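The Inventory at Kerero

The contract specified one assessor, one room and one working day. Muchen Xiao arrived at the Kerero building at ten to eight with a clipboard, a steel rule and two pencils, and signed the book at the front desk. The book had a column for purpose of visit. She wrote "contents" and went up.

Kerero had let its third floor to a firm called Idus for six years. Idus had ceased to trade in October. The lease required the floor to be returned clear, or failing that, listed, with a value set against each item so that the deposit could be reduced by the cost of removal. Most of the floor had been cleared. The remaining room was at the north end, and Kerero and the liquidator disagreed about it.

The disagreement ran to 348 pages. Muchen had read them on the train. Kerero held that the objects in the room were waste. The liquidator, a Mr Lu, held that they were stock. Waste was charged to the tenant at 40 pounds a bag. Stock was held for the creditors, and Kerero had to store it at its own expense until it was sold. Neither side had attached a list.

She began, as the method required, with the fixed parts. Door, one, with closer. Closer stiff. Floor, grey, no allowance made for wear. She then moved to the table, which was rectangular with rounded corners, and measured it over the cloth. The cloth was teal and extended beyond a second cloth, dark green velvet, which had been laid across the middle. She recorded them separately. Two cloths, one on the other, condition fair, the upper one creased towards the right-hand end.

The form had a box for function. For the table she wrote "table". For the lower cloth she wrote "covering". For the upper cloth she held the pencil over the box for some time and then wrote "covering" again.
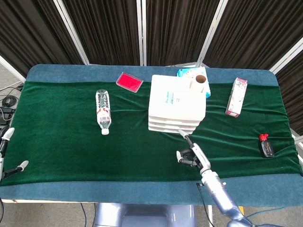 The divider took longer. It was of the folding kind, with dark pleated panels between pale posts, and it had been opened behind the table so that it came part of the way round. A divider is normally assessed by the area it closes off. She checked behind it and found the wall, at a distance that would not have admitted a chair. It closed off nothing of use. She put down the height and the state of the fabric and left the area blank.

Cables, black, coiled, by the left table leg. Quantity: one lot.

The smaller items came next, and it was on these that the 348 pages chiefly turned. Tray, red, rectangular, white rim. Trays, white plastic, in a stack of four tiers. Box, white cardboard, printed in blue. Roll of paper, part of contents, standing on the box. Bottle, clear plastic, white cap, lying on its side. Against each she was required to enter one letter, W or S.

Her training was clear on the bottle. A bottle is a W. A cardboard box is a W unless it is sold with the thing it contains. Paper on a roll is a consumable, and consumables under five pounds are not assessed. The white trays could have gone either way. She had listed similar ones at a food wholesaler the year before and entered them as S, and they had made four pounds at auction.

She was writing the first W when she noticed the angle.

The red tray did not lie square to the table. In itself this meant little. People leaving a building put things down as they come to hand. But the bottle lay with its cap towards her, and the roll had been stood upright at the back corner of its box, where it was most likely to fall. Objects abandoned in a hurry tend towards the edge nearest the door. All of these were well in from the edge, on the velvet, and the velvet had been put down first.

Muchen put the pencil behind her ear. She walked to the door, turned and looked at the table from there. Then she walked round to the left side and looked at it again. She did this several times. Her report does not mention it.

At eleven Mr Lu telephoned. He asked how far she had got.

"The small items," she said.

"And they're stock?"

"Do you know what Idus made?"

There was a pause, and the sound of paper being moved. Mr Lu said that the company had been registered for general commercial purposes. It had paid its rent on time until the last quarter. It had bought a good deal of cloth from a supplier called Hikow. Beyond that the accounts were not detailed.

"Did it sell anything?"

"It had income of 1,000 pounds in its final year," said Mr Lu. "One payment. The reference on the statement was 'arrangement'."

"As in an arrangement with a creditor?"

"I assumed so," said Mr Lu. "There's no such creditor."

She thanked him and rang off. The building's heating came on and went off. She ate her sandwich in the corridor, because crumbs in an assessed room have to be declared.

After lunch she finished the measurements. The form ran to 32 lines and she had filled 11 of them. In the column for W or S she had entered a single W, against the bottle, and she now struck it out with the rule and initialled the correction. She went back to the top of the sheet and looked for the paragraph dealing with cases not otherwise provided for. It was on the reverse. It allowed the assessor to group separate objects under one entry where they formed a set, and gave cutlery as the guide.

She drew a bracket down the margin from the table to the roll of paper. Beside it she wrote "Set, one. Complete. Not to be divided." In the box for function she wrote "arrangement", and in the box for value she wrote 1,000.

The report is dated Saturday, June 1, 2019. Kerero appealed against it and so did Mr Lu.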